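Overview Proposal Midterm Update Final Report Code Notes Contact

Projects > Robot Software Studio > Trestgate > Final Report

Trestgate: A Reach Gate for a Two-Armed Robot

Why I picked this

I went into this class wanting to do something with learning, and I ended up writing what is basically a bouncer. Trestgate sits between the motion planner and the arm controllers and decides whether a planned reach gets to run. If the plan looks fine, it goes through. If it doesn't, the planner gets it back with a note saying which check failed, and it tries again. It sounds dull, and for the first few weeks it kind of was, but I got weirdly attached to it by the end.

The starting point was my February demo, which some of you saw. I had a plain sampling planner hooked up to the simulator, the arm was supposed to go over to a countertop, and it went there by way of the countertop. As in, through it. The collision checker was on! I had just given it a slab that was in the wrong coordinate frame, so it was very carefully protecting a patch of empty air behind the robot. After that I decided my project would be about catching that kind of thing before the controller ever sees it.

The setup

Everything runs in simulation. The scene I used the most is the bathroom vanity one, because it has a lot of low, awkward stuff on it and the counter is at an angle to the robot, so none of the nice axis-aligned shortcuts work. There's a marble top on a wood cabinet, with basins and a plate and small toiletries, and the room around it is just flat walls plus the mountain backdrop that comes with the scene pack.

Three pieces of software are involved. Zarkiseck is the planner, a bidirectional tree search that I wrote for the midterm and have since rewritten most of. Flitex is the message layer the whole class shares, and it moves plans and joint states around. Trestgate is the new part. I kept it as its own process so I could restart it without restarting the simulator, and given how many times I restarted it, that was the best decision I made all semester.

I look at most runs through the head view, so I get both grippers and the counter at once. It's a steep view down, and it took me a while to get used to judging height from it. 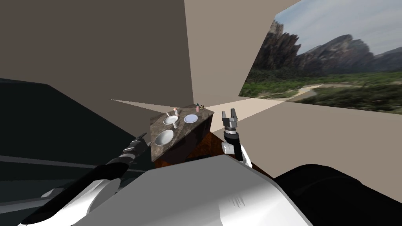

Figure 1. Head view in the vanity scene, left gripper close to the large basin and right gripper open at the other end of the counter.

What the gate checks

There are four checks and they run in order, cheapest first.

The first one is joint limits with a margin. Zarkiseck already respects the limits, but it will happily park a joint right on top of one, and then the controller overshoots by a hair and faults. So the gate wants a bit of room on both sides.

The second is the frame check, aka the February check. Every obstacle in the planning scene has to have a parent frame that is alive and recently updated, and at least one obstacle has to be within reach of the robot. That last condition is silly looking, but it would have caught my floating slab right away.

The third is swept volume. I take the plan, resample it to 100 points no matter how long it is, wrap each link in capsules and check those against the counter and everything on it. I started out with meshes and it was way too slow. The capsules are fatter than the real links, so the gate is a little paranoid, and I'm fine with that.

The fourth one is arm against arm, plus arm against body. This is where I spent most of my time. With one arm you can get away with a lot. With two, the arm that isn't moving is also an obstacle, and the planner tends to forget it exists if you load the scene from a config that says only "active chain." The gate never uses the active chain setting. It always builds both arms and the torso from the current joint state, and it always asks Flitex for a fresh one first.

How I tested it

I made a batch of 717 plans with Zarkiseck. They all start from a random rest pose and end near something on the counter. I randomized which arm does the reaching, and I let the item layout change between batches too. Then I ran every plan twice, once through the gate and once straight to the controller with contact logging turned on. That way I had the gate's opinion and the thing that really happened, side by side.

Contact logging is slow! A full pass over the set took an overnight run on the lab machine, and I lost one of those nights to a full disk, which was my own fault for saving every view at full rate. I now save one still per plan and the joint log, and that's enough to figure out what went on.

For labels I counted any contact force above my threshold as a bad plan, apart from fingertip touches on the target item. I went back and forth on the fingertip thing. A reach that taps its target gently is sort of the point of reaching, so I left those alone.

Swept volume and the basin problem

Basins were the worst obstacle by far, and I did not see it coming. A basin is a bowl, so the inside of it is free space, but my first obstacle model was a convex hull, and a convex hull of a bowl is a solid lump. The gate rejected every single plan that tried to get a fingertip down inside the rim. The planner would retry, get rejected, retry, and the terminal would fill up with the same line over and over until I killed it.

The fix was to break each basin into a ring of small boxes plus a floor piece. I did it by hand for the large one and then wrote a little script for the smaller one when I realized I didn't want to do it by hand again. It's not elegant. There are tiny gaps between boxes where a thin enough finger could sneak through in theory, so I padded them until the gaps closed up. After that, plans into the bowl started passing, and the contact logs mostly agreed with the gate.

The other thing that bit me was the rim height. My counter frame was at the bottom of the slab and I had assumed it was at the top, so all the rims were sunk into the marble by exactly one slab thickness. The gate was letting plans through that clipped the edge. I found it on a Thursday at 2 in the morning by drawing the capsules over the stills and noticing that the ring was under the bowl. Draw your collision geometry, please. I had read that advice in every tutorial and skipped it every time. 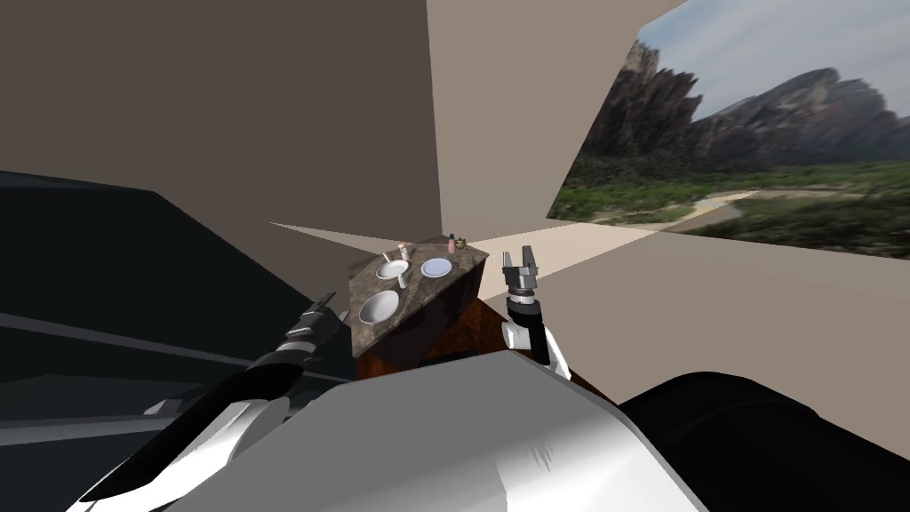

Arm-against-arm checking is mostly a question of how much clearance you ask for, and my first number was way too big. I had picked one padding value for the whole robot, and with it the gate treated a good chunk of the space over the counter as off limits whenever the second arm was up. The pose in this still is a good one for thinking about it: the left gripper is hovering just left of the larger basin, and the right one is standing with its fingers open and pointing up just past the vanity on the other side. Each arm has its own end to work in, but a right-arm reach toward the larger basin has to cross toward the left gripper, and that's the kind of plan where padding matters. I ended up with separate padding for upper links, wrists and fingers. The fingers get the least, and they also get a closer look, with twice as many samples over the last part of the path. Upper links get the most, mainly because I don't trust my capsule fits around the shoulder housing.

Small items

Bottles are hard for a boring reason, namely that they're small and there are several of them near the back of the counter. An item the size of a bottle can fall between two of my resampled points if the arm is moving fast there. With long plans the points get far apart, and a wrist can hop right over a bottle cap without any check landing on it.

I tried raising the point count and it made everything slow. What worked better was making the capsules stretch from one sample to the next, so the check covers the space in between as well. It's a pretty old trick and I should've started with it. The plate I don't even model separately anymore. It's flat, so I just raise the counter surface a little in that area and call it done.

Results

Out of the 717 plans, the gate and the contact log agreed on 700. I'm pretty happy with that! I went through the leftovers by hand, and most of them were the gate being too careful: plans it turned down that ran without touching anything, nearly all of them close to the rim of a basin where I'd padded the boxes. The remaining few went the other way, and those bother me more. They were all the same sort of thing, a link brushing the robot's own body near the shoulder right at the start of the motion. My body model is three capsules and a box, and the real shape is rounder and wider than that.

On timing, the gate was slow at first and I complained about it in the midterm update. Now the whole chain of checks, start to finish, takes about 743 microseconds on a typical plan, and plans that fail early take a lot less. Zarkiseck needs far longer than that just to find a path, so I stopped worrying.

I also ran the Hashmi baseline from the class repo on the same set. It only looks at the end pose, so it passes plenty of plans that end somewhere nice and get there by dragging an elbow over the counter. I don't think it's a fair fight, and I'm not putting a comparison table in here. It was useful for one thing, though. Whenever Hashmi rejected a plan and Trestgate passed it, I had a bug. I found two that way, both sign errors, both mine.

What I'd change

The retry note needs work. Right now the gate tells the planner which check failed and at which sample, and Zarkiseck uses the check name and throws the sample away. If it used the sample it could cut that branch of the tree and keep the rest, where today it starts over from nothing. I had this half working and then broke it the week before the deadline, so it's sitting on a branch called "later."

I'd also like to gate plans where both arms move at once. Everything in this report is one arm moving and the other one holding still. The code takes two trajectories, it really does, but I never made a test set for it, and I'm not going to claim it works.

And I want a better body model, obviously. I've got a fitting script started that places spheres inside the mesh, and so far it puts most of them in the head.

Running it

Start Flitex first, then the simulator, then Trestgate, then the planner. If you start the planner before the gate, it waits forever and doesn't print anything (on my list). The padding values are in one file at the top level of the code folder, and the gate reloads them when the file changes, so you can tune with everything running. Set the draw option to on the first time you load a new scene and check that the slab is where the counter is.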